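Household Textiles, section 2
Handout for unit 9 – clothes storage and floor clutter
Gretunwood Adult Learning, December 9, 2006

Bring this back next time, we are not reprinting it.

Covered so far: fibers, wash labels, folding shirts. Today is what happens between the dryer and the drawer. Most of the mess in a bedroom comes from this stretch. Clean things get put down "for a minute" and then get mixed with worn things, and then the whole lot gets washed again.

Terms

Holding spot – any place clothes sit before they are put away. Chair, bed end, floor.
Drop pile – clothes let go of with no fold. Legs twisted, sleeves half inside out.
Resting fold – one fold, lengthwise, good enough for an hour or two. Not a storage fold.
Storage fold – the final one, fits the drawer or shelf.

Small spaces. Closet corners, alcoves, the nook at the end of a hall. Two walls and a floor, so things slide to the corner and stay there. Pants are the worst for this, long and heavy at one end. Soft cotton goes tubular when dropped and the creases set along the leg. Denim holds its own shape and pins down whatever is under it.
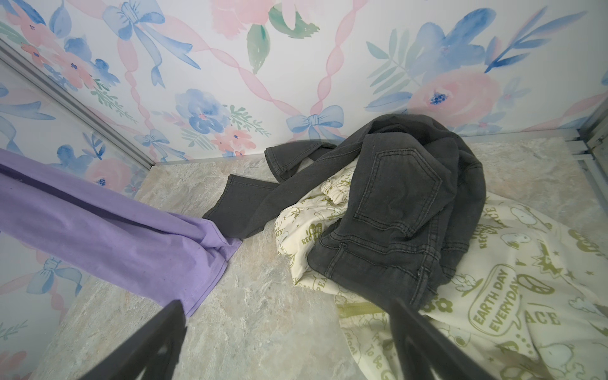

Which should be picked up first from a mixed pile, the jeans or the soft things?

Whatever is on top, then the jeans as soon as they are free. Denim takes up the most room and folds fastest, so the pile shrinks right away and the soft things are easier to sort after that.

Order of work for a floor pile
Clear a flat surface first, bed or table.
Lift one garment at a time, from the middle and not the cuff. Pulling a cuff drags the rest along.
Shake once. Check pockets.
Match the side seams, smooth down from the waist.
Resting fold, set aside by type.
Wipe the floor before anything goes back near it. Smooth floors show lint, patterned ones hide it – wipe anyway.

Colors: keep lavender, pink and other pale things away from new denim untill it has been washed a few times. Dye rubs off dry too, not just in the wash. Damp is worse.

Walls. Somebody asked in October about papered closets. Paper is fine behind folded clothes if it's dry. Leave a finger of space. Don't lean damp jeans on it, the blue comes off on a white ground and you will not get it out. Floral prints are forgiving of small scuffs, plain ones aren't.

Shelf liners: we looked at the Stusora roll and the Gorkico one. Either is ok. Cut it short of the edge so it dosen't curl.

Reading: Major, Keeping a Closet, the part on pants and skirts. Skip the section on hats. Library copy is on the reserve shelf, call slip 1,186.

For next time
Pick one holding spot at home. Leave it alone for two days, then sort it using the order above. Write down what was clean, what was worn, what you couldn't tell. The can't-tell group is the one we will talk about.

Also bring one pair of pants to fold, any kind, no belts.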